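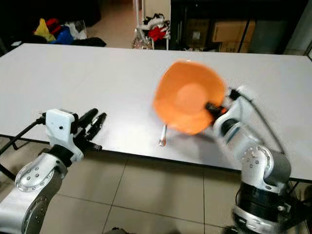 4. Setting up the table

4.1 Before you start

The Wimis folding work table ships in one carton with the top and leg frame already joined. You will need a level, a tape measure and the hex key from the parts bag. Two people should lift the table out of the carton.

Choose a hard, flat floor. Ceramic tile, concrete and sealed wood are all suitable. On tile, try to keep each foot clear of the grout lines. A foot that sits half on a tile and half on a joint will settle over time and the top will go out of level. On carpet, use the wide feet (sold separately).

CAUTION: Keep fingers away from the leg hinges while unfolding. The hinges close with enough force to cause injury.

4.2 Unfolding the legs

1. Spread the flattened carton on the floor and lay the table on it with the top facing down.
2. Remove the two transport straps. Keep them if you plan to store the table folded.
3. Pull the first leg pair up until the brace clicks.
4. Push down on the middle of the brace. It should not move. If it does, fold the leg pair back and repeat step 3.
5. Do the same with the second leg pair.
6. Slide the lock ring over each brace joint until it stops.
7. With one person at each end, turn the table onto its side and then onto its feet. Do not drag it.

NOTE: Tables made before August have a spring clip in place of the lock ring. Press the clip in until it snaps flat.

4.3 Leveling

1. Place the level along the long side of the top, near the middle.
2. Find the low end and turn its feet counterclockwise to raise them. One full turn raises a foot 2 mm.
3. Place the level across the short side and adjust again.
4. Press on each corner in turn. If the table rocks, lower the foot opposite the corner that lifts.
5. Check the long side a second time.
6. Tighten the lock nut on each foot with the hex key held as a lever. Finger tight is not enough.

Do not extend any foot more than 34 mm. If the floor slopes more than this, use the Bukness shim set under the low side.

4.4 Load limits

Evenly spread load, whole top: 184 kg
Minimum clearance from a heater or stove: 300 mm

Do not sit or stand on the table. Heavy items should be placed over the legs.

4.5 Care of the top

Wipe with a damp cloth and mild dish soap, then dry. Ink and marker should be cleaned up the same day with rubbing alcohol on a soft cloth. Test a small area first. Do not use scouring powder, steel wool or any cleaner that contains bleach. Scratches cannot be polished out, so use a cutting mat for knife work.

Small chips along the edge can be filled with the Flakuvport repair stick in white. Warm the stick in your hand, press it into the chip, scrape it level with a plastic card and leave it overnight.

4.6 Moving the table

1. Clear the top.
2. Loosen the lock nuts and screw all feet fully in.
3. Lift from both ends by the frame. The top is not a carrying point.
4. Repeat section 4.3 at the new location.

Replacement feet, lock rings and straps can be ordered from Dimaculangan parts service. Give the model code printed on the underside of the top, next to the hinge plate.

Revised October 31, 2025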